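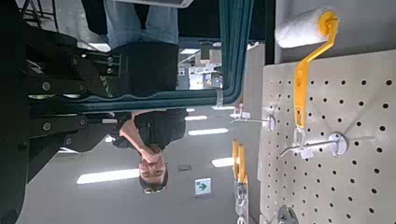 ## 4. Setting up your first scheduled backup

Okay, so you've installed Grotow and typed in your license key (if you haven't, go back to section 3 and do that first, I'll wait). Now we get to the part I like best, where you tell the program what to save and when, and then you get to forget about it!

I wrote Grotow for my own PC back when I was losing files left and right, and the scheduler is still the piece I use every day. Setup takes a few minutes. The first backup takes a lot longer, so I'd start it before dinner or before bed.

### What you need

- A second drive, inside the PC or plugged in by USB. A network folder works too, but see the note under step 3.
- Enough free room on it. My own first backup came to 112 GB, and I have a LOT of photos.
- A Windows account with administrator rights. You only need that for setup.

### Making the job

1. Open Grotow and click **New Job** at the top left. Give the job a name you'll recognize later. Mine is called "Everything," and Sun-ja Cheon, who tests the program for me, has one called "Tax stuff do not touch."

2. On the **What** tab, check the folders you want to save. Documents, Pictures and Desktop are already checked. If your mail program keeps its mail on the PC, add that folder too. Lots of people miss this one, and I was one of them.

3. On the **Where** tab, pick your backup drive. Grotow makes a folder there called Bassey (the old name of the program, and I never had the heart to change it). Please leave that folder name alone, or the program will think it's looking at a new drive and start all over.

> **Note:** For a network folder, type the full path with the two backslashes in front. A mapped letter like Z: works fine while you're logged in, but the scheduler runs in the background and may not see it.

> **Caution:** Don't pick a folder that's inside one of the folders you're backing up. Grotow will warn you, but there's a **Continue Anyway** button and I know some of you will click it.

4. On the **When** tab, pick **Daily**, **Weekly** or **When drive is plugged in**. I use Daily at 2 a.m. on my desktop and the plug-in setting on my laptop.

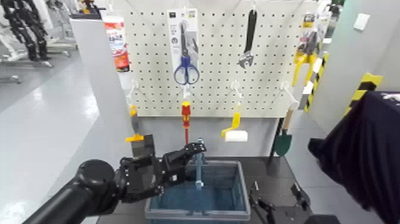
5. Still on the **When** tab, check **Wake the computer** if your PC goes to sleep at night. This wakes a sleeping PC only. If you shut it down all the way, the job will run the next time you start up, after a short delay so it doesn't fight with everything else that's loading.

6. Click **Save**, then **Run Now**. You'll see a green bar and a file count. You can keep working while it runs, just maybe don't start editing a big video!

### How many versions to keep

Every time a file changes, Grotow saves the new copy and hangs on to the older ones. Out of the box it keeps seven versions of each file, and for letters and spreadsheets that's plenty.

Big files are another story. I had one mail file of 597 MB that changed every single day, and seven copies of that add up fast. To set a different number for one folder:

1. Open the job and go to the **What** tab.
2. Right-click the folder and choose **Versions**.
3. Type the number you want and click **OK**.

The new number kicks in on the next run, and that's when the extra old copies get removed.

> **Caution:** Once they're removed they are gone. They don't go to the Recycle Bin. If you're not sure, copy the Bassey folder somewhere else before you lower the number.

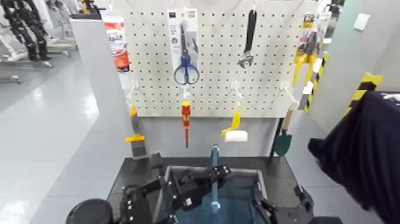 You can also set the number higher, up to 99, and I do that for the folder with my source code in it. Text files are tiny, so it hardly costs anything.

### Trying a restore

Please do this once, today, while nothing is wrong.

1. Click **Restore** and choose your job.
2. Pick one small file you know well.
3. Choose **Restore to another folder** and point it at your Desktop.
4. Open the restored file and look it over.

If it opens and looks right, you're set. If you get error 347, the program couldn't read the backup drive. Unplug it, plug it back in (straight into the PC if you've been using a hub) and try again.

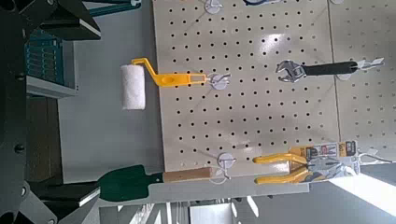 Can I use the same backup drive for two computers?

Each computer gets its own subfolder inside the Bassey folder, so they can share a drive without mixing up files. Just make sure the two computers have different names in Windows, and set their jobs a few hours apart if the drive is on your network.

Email alerts are in section 5. You'll want your mail server name and password handy for those.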